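Barbier Alterations: Part-Time Counter Help

Our last hire left for a job with chairs. We need someone 40 hours a month to take in hems, hand out tickets and nod at stories about shrunken shirts.

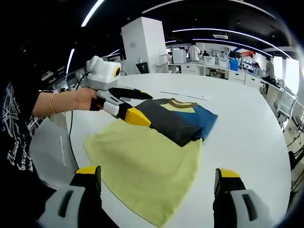 What we offer

Fair pay, decent coffee and first pick of the 42 umbrellas left here since August.

What we ask

Legible handwriting. Ours is a warning.

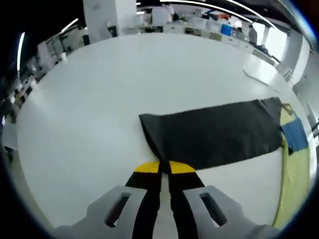
Evening shifts are short and mostly quiet, apart from prom season. Apply at the Plevel Street counter by October 28, 2021.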